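Projects > Student Reports > Design and Materials
Filed under: Packaging, Reuse, Coursework
6 min read

Reusing Small Cardboard Boxes for Storage
Project report, Samonte Hall design course

Background

Our group wanted to find out how long an ordinary light cardboard box stays useful once the product inside it is gone. Most boxes of this kind go straight to recycling. We asked families in the Dornlow district to put theirs on a shelf or the floor and use them for toys, crayons and other small things. We collected 18 boxes at the start, most of them gift or shoe boxes. Lids were left out of the study, as few families kept them.

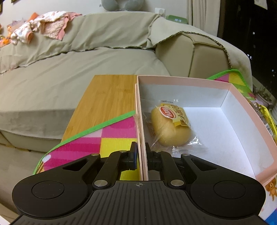

Method

Each box was used daily for about 2 months, ending in November. We checked every box at the start and at the end for three things: corner splits, bowed walls and a sagging base. Walls were pressed by hand at the middle of the long side. We had planned to use a load gauge from the Cekis lab but it was booked, so our wall scores are less exact than we wanted.

Families also kept a short log of where the box stood and what was in it. Two logs came back blank and were left out of the location results.

Results

Six boxes had at least one split corner by the end. All six had been carried around by one wall. Boxes that stayed on a shelf held up better than boxes on the floor, where they were stepped on or pushed along. Color and printing made no difference that we could measure. Damp did: the boxes kept near an outside door had soft bases.

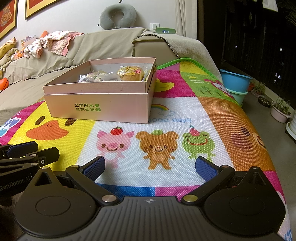

Fig. 2. Play mat with bright colored panels.

Discussion

A strip of paper tape inside each corner would probably have saved most of the split boxes. We tried this on spare boxes in the Stevholm workshop and it took a few minutes per box. We did not have time to run the taped boxes through a full trial. A second group could start there, with a proper gauge and more boxes of the same size.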